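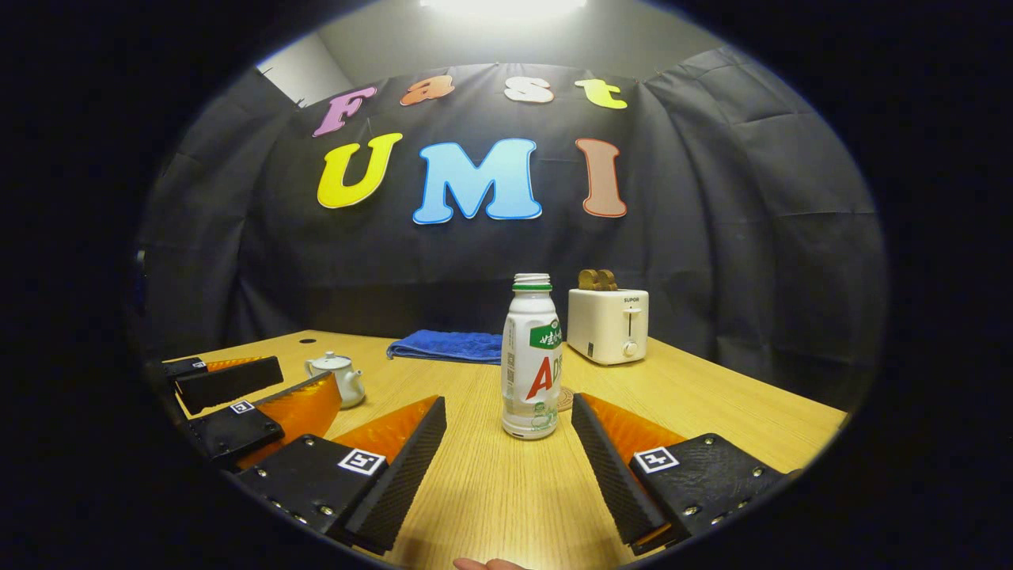 Kemppainen (band)

Kemppainen are a four-piece indie rock band from Taltudport, and I've been keeping this page about them going for longer than I care to admit. It's laid out like an encyclopedia entry because that's how I like my band pages, but I'm a fan and I'm going to sound like one. If you want a neutral version, you'll have to write it yourself (and please send it to me!).

Name

The band is named after a street. Kemppainen Street runs down behind the old ferry office in Taltudport, and the house where they first practiced was on the corner. None of the members is called Kemppainen, although the singer gets introduced that way on local radio all the time and has pretty much stopped correcting people.

History

The group started as a duo, with Valtteri Sjöberg on guitar and vocals and his neighbor on a borrowed drum kit. They played school dances and one wedding, mostly covers, and the only recording I've ever heard from that time is a tape of the wedding where you can hear someone ordering fish over the second verse. I love that tape.

Bass and keyboards came in the following winter, and that's when they started sounding like themselves. The first EP, Hadden, was recorded over two weekends in a rented room above a shoe repair shop. It has five songs and every one of them speeds up toward the end, which the band blames on the drummer and the drummer blames on the coffee. They pressed 409 copies. I have two, and no, neither is for sale.

The first album, Fulton, took a lot longer. There was a whole version they threw away, and a few songs from it still turn up live under different names. "Low Window" used to be "Carpet," for instance, and the slow one that opens most shows now was once a fast one with a terrible whistling part. The album did well enough to get them off the opening slot and onto a headline tour of 19 dates that June, finishing at home in Taltudport.

Live shows

I've seen them more times than is sensible, so this section is long compared with the rest. Sorry!

A usual set runs a little over an hour. They open quietly, go straight into "Ferry Office" before anyone has time to clap, and then don't talk until the fourth song. Sjöberg is not a big talker on stage anyway. He'll say hello, thank whoever opened, and maybe tell one story about the van. The keyboard player does most of the dancing.

The biggest crowd they've played to was about 3,000, at the outdoor harbor show on the last night of the Fulton tour. I was over on the left by the speakers and my ears rang until breakfast. They played the whole album in order, then three songs from Hadden, then came back out and did "Low Window" a second time because the power had cut out halfway through the first go. The second one was better, if you ask me – looser, and everybody knew when to yell.

In small rooms they're a different band. The vocals sit lower, the guitar is cleaner, and you get the odd cover. I've heard them do a polka.

Style

People usually call them indie rock, and I've seen dream pop too, but the drums are way too loud for that. The songs are built on short guitar figures that repeat while the bass wanders around underneath. Lyrics are mostly about Taltudport: weather, boats, people's parents. Sjöberg sings in English, apart from "Talvi," the last track on Fulton, and he has a habit of dropping the final word of a line when he plays live so the crowd can fill it in.

Releases

Hadden (EP, five songs)
Fulton (album, eleven songs)
"Low Window" (single, with a live version of "Ferry Office" on the other side)

I've left off the wedding tape, which was never released, and the harbor show, which has only been passed around between fans. If you have a cleaner copy than mine, with the talking before "Talvi" left in, I'd really like to hear it.

Page last updated 29 Jul 2018. Track lengths still to be added.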